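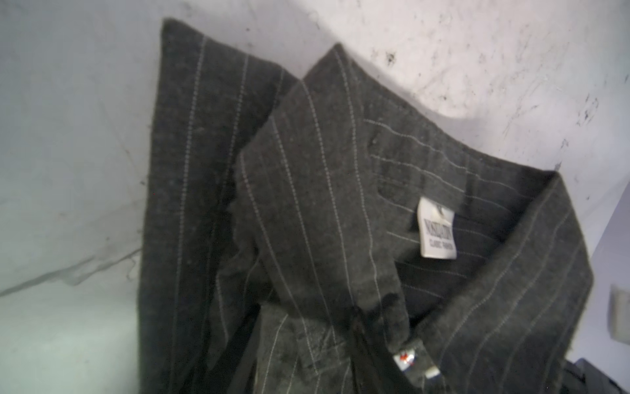 Dark gray trousers with light pinstripes, folded.

Beseck District Tennis League
Technical meeting on ranking and match rules, May 2022
Clubs represented: Beseck, Adelix, Saraç, Rillik
Minutes

1. Minutes of the January meeting
Approved with one correction. Under item 4, "second serve clock" should read "serve clock."

2. Ranking points
The working paper on points was taken as read. The winner of the district open will continue to receive 1,000 points. The bonus for wins over seeded players stays in place, but the total a player can take from the event, bonus included, is capped at 1,333. Points earned in qualifying count toward the cap.

Adelix noted that the present table does not say what happens when a seeded player withdraws after the draw is published and is replaced by a lucky loser. Agreed that the replacement is treated as unseeded for bonus purposes. The table will carry a footnote to that effect.

Doubles points remain separate. A proposal from Saraç to merge singles and doubles into one ranking was discussed and not put to a vote.

3. Match format
The final set in league singles will be played out with a tiebreak at six games all. The match tiebreak in place of a third set stays for doubles only. Rillik asked for the same option in singles when play starts late because of rain. Agreed, provided both captains sign the scoresheet before the first point of the match. A change of format once play has begun is not allowed.

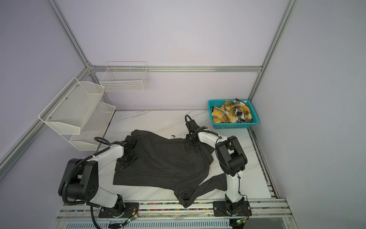
The scoresheet has no line for this at present. Until new sheets are printed, captains will write the agreed format in the margin next to the court number. Sheets without both signatures will be read as standard format, and any result that depends on the shorter format will be sent back to the clubs.

4. Courts and balls
Saraç reported that its two north courts have been resurfaced and the net posts reset. Net height at the center strap is to be checked before each home match and entered on the sheet. New balls for the third set remain compulsory in the top division and optional below it.

Beseck has 88 cans in store. The order for the second half of the season was set at 50 cans, same type as before. Clubs collect their own share.

5. Line calls
The text on overrules was reviewed. Where a roving umpire is present, the umpire may correct a clear error at once, and the point is replayed only if the ball was playable. Where no umpire is present, the player on the receiving side makes the call and doubt goes to the opponent. The draft also allowed a player to ask for the roving umpire to stay on court for the rest of the set.
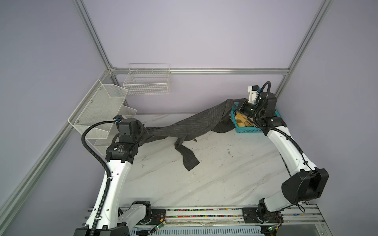 Rillik objected that one umpire covering four courts could not be held on a single court for a full set, and asked that the stay be limited to two games. The draft was amended to two games, renewable at the umpire's discretion, and adopted with Adelix abstaining.

6. Other business
Adelix will host the junior qualifying rounds. The warm-up stays at five minutes. The revised points table goes to the clubs with these minutes.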